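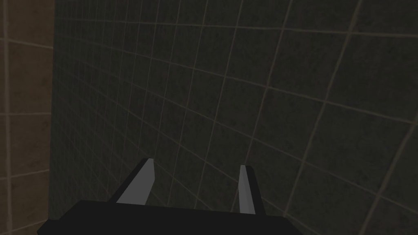 groutline
Posted Tuesday, 08:14
Question about clearance rules for wrist camera episodes in simulation. Our written practice at Skirkardale says any episode where the gripper ends up close to a surface that isn't part of the task gets flagged, and a flagged episode can't go into the training set until a second person has looked at it. We've got a batch of 3,405 episodes in the tiled room and the checker has flagged 470 of them. A lot look like mine at the top: fingers open, nothing held, dark tiled wall in front and the beige one just to the left. The rule doesn't say what "close" means, or whether an inside corner counts as one surface or two. How are other people writing this down?

pallet_nine
Posted Tuesday, 08:52
We use 40 mm from any part of the gripper to any fixed surface, measured from the sim state. Two walls means two checks. If either fails, it's flagged. We don't judge it from the picture at all.

groutline
Posted Tuesday, 09:05
Is that 40 from the fingertips, or from the palm as well?

pallet_nine
Posted Tuesday, 09:11
Everything on the end of the arm. The palm is the wide part, so it's often what touches first when the wrist turns. If your checker only looks at the tips you will miss those.

Tern
Posted Tuesday, 09:40
I don't agree with flagging on distance alone. The policy has to learn to get out of tight places, and if you remove every episode near a wall it never sees one. We did that on the Bumitz project and the arm was hopeless in cupboards afterwards. Our rule now is that distance adds a tag and only contact takes an episode out. The tag is there so whoever trains on it can decide.

pallet_nine
Posted Tuesday, 10:02
Nobody said remove. He said flagged and reviewed. That's a different thing from deleting it.

Tern
Posted Tuesday, 10:20
On paper, yes. In practice a review queue of 470 doesn't get reviewed, it gets dropped the night before a deadline. I've seen it done more than once.

groutline
Posted Tuesday, 10:33
Fair point, ours has been sitting since November. For reference, another view from the same place. 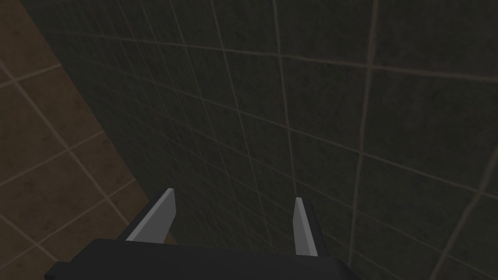 Gripper open at the inside corner, green wall ahead, brown wall on the left.

The left finger is the one nearer the corner. I had two people mark this view without showing them the numbers. One put "acceptable", the other put "too close". Both of them had read the same rule.

mossop_k
Posted Tuesday, 11:15
That's your answer then. If two trained people read the rule and disagree, the rule needs rewriting before you look at any more episodes. Also please don't let anyone estimate distance from a view like that. The grout lines bend and the tiles get bigger towards the right, so you can't use the grid as a ruler. Take the figure from the simulator, write it next to the episode, and let the reviewer decide on what the arm was meant to be doing.

For what it's worth, ours reads:
1. Record the minimum clearance for the whole episode, for each surface separately.
2. Below the limit, tag it. With contact, hold it back.
3. The reviewer writes one sentence saying why it was kept or dropped.
4. Nothing is deleted. Dropped episodes stay in the archive with their tags.

Tern
Posted Tuesday, 11:31
I can live with that. Number 3 matters most to me. On Ayala we had 1,286 episodes dropped with the reason field left blank, and a year later there was no way to find out what had been wrong with them.

pallet_nine
Posted Tuesday, 11:48
Mostly fine, but I'd still hold back anything under the limit if the same policy is going on a real arm. Contact in sim depends on how good your collision shapes are. Ours were too thin on the fingers for months — the log said no contact and the mesh was plainly through the wall.

mossop_k
Posted Tuesday, 12:06
Then fix the collision shapes. A wider limit only hides that.

pallet_nine
Posted Tuesday, 12:10
We did fix them. We kept the limit too, and I'm not taking it out.

groutline
Posted Tuesday, 13:27
Thanks all. I'm going to propose the four points, with pallet_nine's stricter version for anything marked for hardware. Corner counts as two surfaces, palm included. Does anyone have wording for moving surfaces, doors and drawers mainly? The Ometti cell has both and our document only mentions walls and worktops.

Tern
Posted Tuesday, 13:44
Start a new thread for doors. We measure to wherever the door is at that time step, but the handle is a separate argument.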